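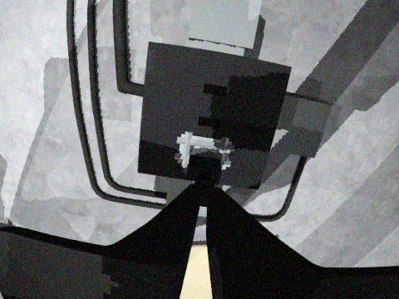

Gripper view in the Skekadon simulator, fingers closing in under the block on the Coneck pipework task.

Skekadon Club Kit

Skekadon is a robot arm simulator made for school and college clubs. It runs on ordinary classroom computers, and it comes with the full set of tasks used in the Coneck student competition, so a team can start practising in September without waiting for a turn on the real arm.

We love this bit of software and we use it every week. The view from the gripper is the part students take to first. You drive the arm from just behind the fingers, with the part you're after dead ahead and not much room either side, and it makes you think about your approach in a way the wide view never does! Most teams begin with the wide view, bump into something, and switch.

The pipework task

Coneck's pipework round is the one everybody wants to try. A dark square block sits among curved tubes, with a bracket sticking out to the right of it, and the fingers have to come in close without touching anything else. Knocking a tube costs points. So does going over time. Nearly everything is drawn in plain greys and the textures are a bit blocky, which keeps the program quick on older machines and (we think) makes it good practice for reading shapes from light and shadow.

Students can write their moves as a script or drive by hand. Our younger ones drive by hand for the first few sessions, save the run, then open it up as a script and tidy it. It's a lovely way in, and we've had people who swore they'd never write code arguing over a wrist angle by the end of the session.

What you get

Skekadon simulator, club licence for 14 computers
Coneck task set, including pipework
3 practice levels for each task
Gripper, side and wide views
Run recorder with playback at half speed
Printed starter guide with 14 session plans
Gamepad support (gamepads not included)

Good to know

The block position can be locked or shuffled. Leave it locked for beginners. Once a team can finish the task twice in a row, turn on shuffle and watch the scripts fall over, then enjoy the really interesting conversations.

Playback works best if you save runs to the computer itself. Saving to a shared drive is fine for storing them afterwards, though opening them from there can be slow.

The finger width is set in the arm file. If your club has a Cikatska arm, load the Cikatska profile before you start, otherwise the reach will be wrong when you move your script across.

From a club

Bram Hermans runs the Wednesday robotics class at Leclerc and has used the kit for 3 terms. "We save every run, good or bad. Last year the team had 903 of them by the time of the competition, and they could tell you what went wrong in most. The gripper view is on the big screen all evening and everyone shouts directions. It's noisy and I wouldn't change it."

Ordering

Item number: 2195
Delivery: download link by email, guide by post
Extra computers can be added to a licence at any time. Clubs that already have last season's version can load the new task set from the Updates menu.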